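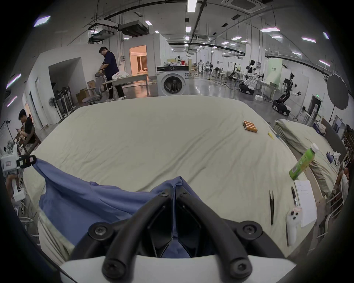 Chapitre 6
Écrire pour être trouvé : le référencement naturel et ses lecteurs

Tapez trois mots dans un moteur de recherche et regardez la page qui s'affiche. En une fraction de seconde, des millions de documents ont été écartés, quelques-uns retenus, et un ordre leur a été donné. C'est un spectacle dont on ne se lasse pas ! Et pourtant la plupart des internautes ne s'y arrêtent jamais : ils cliquent sur l'un des premiers liens et passent à la suite.

Dans les chapitres précédents, nous avons parlé des bannières, des liens sponsorisés et de la lettre d'information, autant de moyens d'aller chercher le visiteur. Nous changeons maintenant de point de vue. Le visiteur a déjà une question en tête, parfois très précise, parfois à peine formulée, et il s'agit de se trouver sur son chemin avec une réponse qui vaille la peine d'être lue.

Le cas de la librairie Fontes nous accompagnera tout au long du chapitre. Quand Iolanda Frota en reprend le site, celui-ci compte 127 pages, dont 46 ne reçoivent aucune visite depuis un moteur de recherche. Les textes sont pourtant bons, souvent même savoureux (les notices sur le roman policier estonien, rédigées par Rasmus Ots, méritent le détour). Mais les titres se répètent d'une page à l'autre, les rubriques portent des noms que seule l'équipe comprend, et certaines fiches ne sont reliées à rien. Que feriez-vous à sa place ? Notez vos premières idées avant de poursuivre — nous y reviendrons à la section 6.4, et vous serez peut-être surpris de voir combien d'entre elles tiennent la route.

Ce que vous allez apprendre

À la fin de ce chapitre, vous saurez distinguer l'exploration, l'indexation et le classement, trois opérations que l'on confond sans cesse. Vous pourrez reconnaître l'intention cachée derrière une requête, rédiger un titre et une description de page, et bâtir un plan de liens internes. Vous aurez aussi mené un petit audit, carnet en main, sur un site de votre choix.

Mots clés du chapitre : requête, intention de recherche, longue traîne, balise de titre, lien interne, contenu dupliqué, taux de clic.

6.1 Une requête, plusieurs questions

Prenons le mot « plume ». L'un cherche un stylo, l'autre un oreiller, une troisième personne le sens d'une expression entendue la veille. Le moteur doit parier, et il le fait à partir d'indices : la langue, le lieu, les mots voisins, les clics d'autres internautes. Plus la requête s'allonge, plus le pari devient facile. « Changer la plume d'un stylo ancien » ne laisse presque plus de doute, et c'est là que le rédacteur attentif peut briller !

On classe d'ordinaire les intentions en trois familles. La requête informative demande un savoir, la requête de navigation vise un site déjà connu, la requête transactionnelle prépare un achat ou une inscription. Les frontières sont poreuses, bien sûr, et l'exercice 1 vous en donnera quelques exemples délicieusement ambigus.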